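Fasine Congregation Begins Yearlong Reading of the Psalms and Gospels

The Fasine congregation will begin a yearlong program of shared scripture reading in October, following a vote of its members in Truder. The program covers the Psalms and the four Gospels and is open to adults and young people age 17 and older, whether or not they belong to the congregation.

A total of 40 households have registered so far. Each will receive a printed schedule, a notebook, and a short guide to the readings prepared by Olga Lucero, director of scripture study. The guide runs to one page per week and gives the passages for each day, with one passage marked for reading aloud at home. 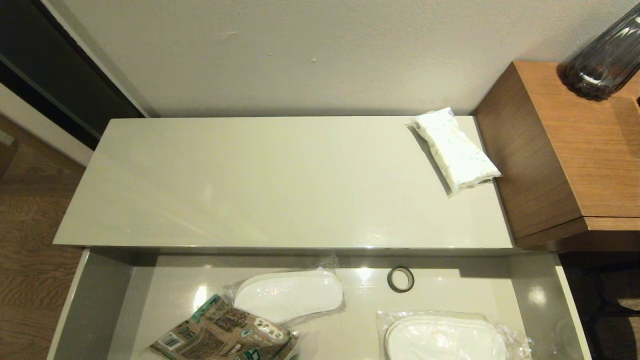 Schedule and format

Readings are short – most can be completed before breakfast – and the final day of each week is left open for review. Participants who fall behind are asked to rejoin at the current passage and return to earlier chapters as time allows.

Small groups will meet every other week in Truder and Ambaye. Meetings begin at 7 p.m. with a psalm read in unison, followed by discussion of the Gospel passage. Group leaders have been asked to keep discussion close to the text and to end by 8:15 p.m. A large-print edition of the schedule may be requested at registration.

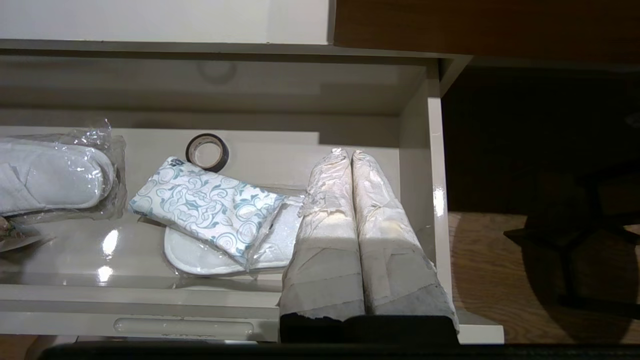

Gisela Herrera said she had tried twice to read the Gospels straight through on her own and stopped both times in Luke. She added that the Ambaye group's trial readings last spring had helped her most when others asked about verses she had passed over, and that she hoped the new groups would leave room for silence after each reading.

Bornovura retreat

The program includes 3 overnight retreats at the Bornovura guest house, the first of them devoted to the Psalms of Ascent. Registered participants will receive room assignments by mail. 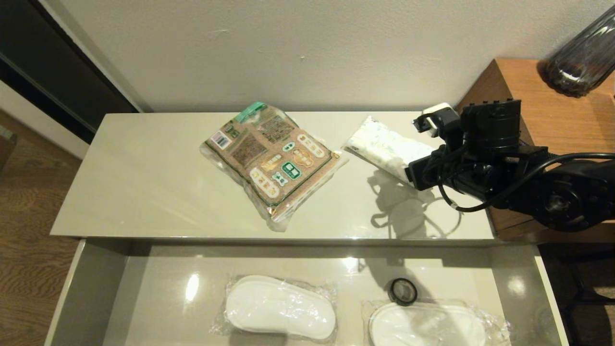 The retreat readings will be taken from Psalms 120 through 134, with five psalms assigned to each session. Participants should bring their own Bible in any translation and the program notebook. Supplies in the rooms are individually wrapped, and guests are asked to leave unopened anything they do not need. Evening prayer will close each day, and quiet is observed in the hallways from 10 p.m.

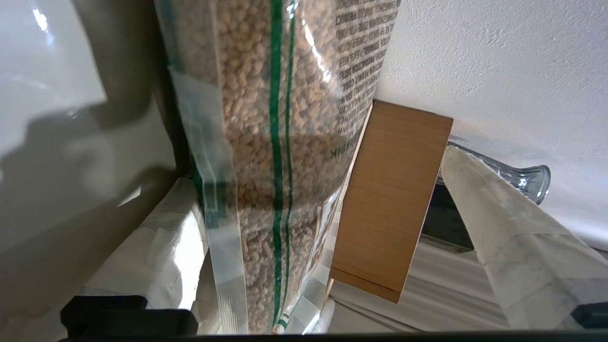

May a household join after the program has started?
Households may register at any point in the year and will begin with the passage assigned for that week.

Registration forms are available at the congregation office, 1510 Truder Road, and should be returned there before the first small group meeting.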